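Melldale visit – notes from the Lurnico demo day

Got there late, parking hopeless, missed the coffee. Second visit for me, first was in December when half the stands were still in boxes. Smaller crowd this time and you could get near the kit, which suits me.

Main reason for going was the hand-held gripper Lurnico have on offer. You hold it, you do the job yourself, it records as you go, and the recordings are what you train your arm on afterwards. We have been looking at this for our own laundry and linen work and the other quote we had was silly money.

Price first as everyone asks. 454 for the gripper with plain jaws, 459 with the rubber pads. Five quid between them, so why bother selling both? Asked. Got a shrug and something about stock. Charger and case included, mount for your own arm is not. Lead time 4 weeks, they say. We'll see.

Demo was cloth handling on a bed, in a proper bedroom with furniture in it and not a white table under studio lights. Good choice I thought. Anyone can pick up a foam cube. Knitwear and towels are where our last trial fell over, becuase the cloth never lies the same way twice.

Had a go myself. Lighter than I expected. Trigger is stiff for the first few squeezes and then you stop noticing it. My wrist did notice after a while – the weight sits forward of your hand and there's no strap. They should sell a strap. Left handed people fine, it's the same both sides near enough.

What you get on playback is the view from the tool itself, looking out over the jaws, so you see the cloth the way the arm will. Ribbed knit in the grip in the first one, jaws open over a beige towel in the second.
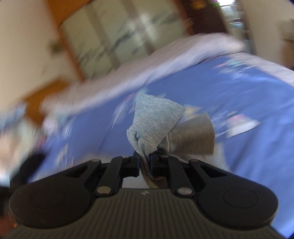
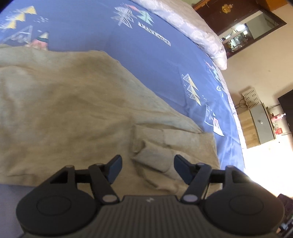 Kerubo Lukumay wanted to know what happens when you move fast, and said that in her experience blur ruins more recordings than bad grips do, so any supplier who doesn't tell you a sensible hand speed is leaving you to find out at your own cost. Fair point and it got the longest answer of the afternoon. Lurnico's advice is slow down on the lift, keep the carry steady, bin anything you wouldn't want copied. They do have a checker that flags bad stretches but it's an extra, paid monthly, and they wouldn't give a figure on the day. Chased it since, no reply yet.

Other bits. Files come out in an open format, good. Conia, their labelling software, looked half done to me, menus everywhere and it froze once. Wojcik do a similar tool and had a leaflet out but no unit to try, so can't compare. Spare pads come in packs of 3 and are a screw-on job, small screws, don't do it over carpet.

Not keen on the warranty wording. Covers the linkage but "wear to contact surfaces" is out, and on a thing that spends all day pinching cloth that could mean anything. Have asked for it in writing.

Will probably take one on trial, the 459 one, and put it on towels first then the knitwear. Next open day not fixed, email the Melldale desk if you want to be on the list. Bring your own lunch, the van had sold out befroe one.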